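Relatório de progresso à Fundação Vetutum: recuperação da sala da Casa Bumville

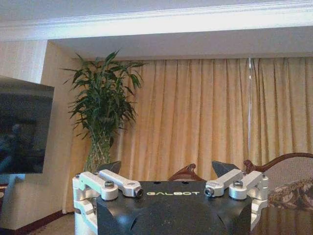

Última atualização desta página: 2019-04-13

O teto está branco. Começamos por aí porque o relatório anterior dedicava quatro parágrafos a explicar por que razão ainda não estava, e parece-nos justo que a Fundação receba a notícia antes do resto. A sanca também está branca e corre a direito de uma ponta à outra, coisa que a antiga, abatida a meio desde um inverno de que já ninguém se lembra, tinha deixado de fazer.

Trabalhos concluídos neste período

A Ferkance retirou o estuque solto, tratou as manchas de humidade e refez o teto da sala. A estimativa inicial previa remendos. Ao segundo dia de martelo, os remendos passaram a ocupar mais superfície do que o teto, e optou-se por fazer tudo de novo. O custo adicional foi de 218 euros, já com a remoção do entulho, e coube na verba de imprevistos. Ficou lá muito pouco para imprevistos futuros, a quem pedimos alguma contenção.

A sanca foi fornecida pela Rizk em duas entregas. A primeira trazia um perfil mais largo do que o encomendado, que a Rizk defendeu com entusiasmo e por escrito. Foi devolvida. A segunda veio certa, e a montagem fez-se sem história, salvo um canto junto à porta em que as paredes se encontram num ângulo que nenhum manual prevê. Foi ajustado à mão e pintado com o resto.

A iluminação da sala passou a luz quente, conforme pedido no parecer da Fundação. Os utilizadores da casa, que durante anos leram o jornal sob uma luz de talho, não apresentaram queixa.

Contas

Foram gastos até à data 1.334 euros em materiais, incluindo a sanca, a tinta e as lâmpadas. As faturas seguem em anexo, por ordem de data, com uma exceção da Ferkance que chegou sem data e ficou no fim. Já pedimos a segunda via.

Por fazer

Falta a segunda demão nas paredes, os rodapés e a decisão sobre a cor da porta, que se arrasta há cerca de 4 semanas e já gerou mais correspondência do que toda a obra do teto. Restam em cima da mesa dois tons de cinzento. Se a Fundação tiver preferência, aceitamo-la com alívio.

Contamos fechar as paredes e os rodapés em maio. O relatório final seguirá depois, com o mapa de despesas completo e a cor da porta, seja ela qual for.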